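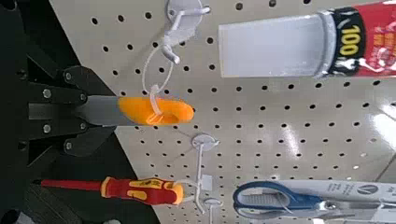
Uriel Lucero said it would never get past the hooks, and he said it loudly enough for the whole robotics club to hear.

Oona Aaltonen let him talk. She had 17 failed runs in her notebook and didn't believe in the eighteenth either. The Codano judges wanted tools off the board and into the basket – easy for a toddler, she thought.

"Nillberg's team got 28 points," Uriel said.

"Nillberg's team says a lot of things."

She watched the scraper and waited for the bad news. 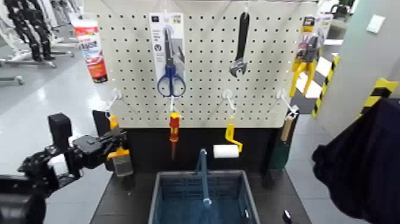 Part Two: The Judges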